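My cousin Tamunoemi Onuoha has been held in Wultarberg since April, and people keep writing to ask how they can help, so I am putting the basics in one post.

He was stopped at the Clurngate crossing on his way home from a job. The charge is entering a restricted zone without a permit. He says the sign was on the other road. His lawyer, Ekaette Effiong, has seen him 4 times, and the consulate has been in once, for 30 minutes, with a guard sitting in.

He is in decent health. He has lost weight and his back bothers him, but he has a window and gets the newspaper 6 days late. His last letter was mostly about my mother's roof.

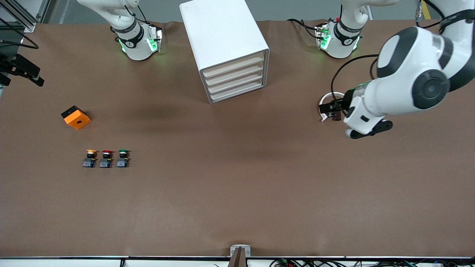 Can you write to him?

Letters are allowed, one sheet at a time, and they are read before he gets them. Keep to family news, food, weather and soccer. Leave out the case, the judge and anything political – the whole letter gets held back if a line bothers them.

Books go through Ekaette's office. Paperbacks only, and nothing with maps. Please don't send money to the prison account, as we had a transfer vanish there and are still arguing over it.

The next hearing was moved again, and we now have 22 days to get his employer's papers translated and stamped. I call the consulate every morning at nine. Yesterday they told me the request for a second visit is with the ministry, and the woman on the phone took down my number again.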